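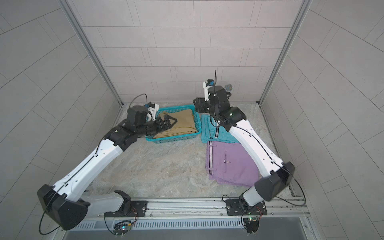 Waldemar Ziółkowski schrieb mir nach dem letzten Treffen, ein Laptop mit abnehmbarer Tastatur sei doch bloß ein Tablet mit schlechtem Gewissen, und ob ich darüber wirklich einen ganzen Abend reden wolle. Ja, will ich!

4. Mai 2026
Von Redaktion Gerkuvby, Sprechnotizen zum Vortrag

Einstieg: Ollano hochhalten, Tastatur abziehen, kurz warten. Dann erst reden. Das Klicken der Magnete muss man hören - also Mikro nah ran.

Punkt 1, Tastatur. Ich habe 21 Tage nur auf dem Ding geschrieben, Mails, Protokolle, den halben Vortrag. Der Hub ist kurz, aber der Anschlag ist so klar, dass ich nach 2 Tagen nicht mehr daran gedacht habe. Auf dem Schoß wackelt es immer noch ein bisschen (zugeben, nicht drumherum reden).

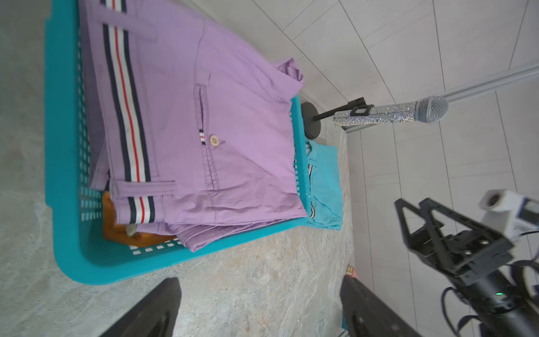 Die Umlaute sitzen übrigens da, wo sie hingehören, auch im deutschen Layout der Reisetastatur. Beim alten Sulstead musste ich das ß jedes Mal suchen.

Punkt 2, Stift. Live zeigen! Skizze vom Zugabteil, Handballen ruhig auflegen. Die Verzögerung spüre ich beim Schreiben gar nicht mehr, beim schnellen Schraffieren minimal.

Punkt 3, Akku. Sieben Stunden mit WLAN und halber Helligkeit. Reicht mir für die Fahrt und den Nachmittag danach. Folie mit der Kurve nur kurz stehen lassen.

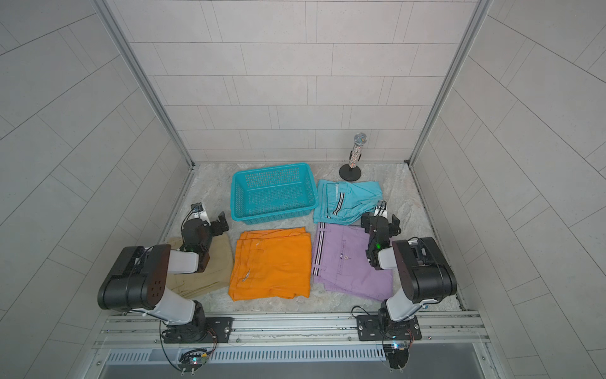
Arbeitsplatz mit Mikrofon, Korb und gefalteten Hosen.

Schluss: Fragen sammeln, Gerät rumgeben. Adapter nicht vergessen!

Kommentare

Woldemariam: Läuft der Stift auch am alten Sulstead?

T. K.: Sieben Stunden schaffe ich nie, eher fünf. Trotzdem mein liebstes Gerät seit Langem.

Ines: Bitte die Folien hochladen, danke!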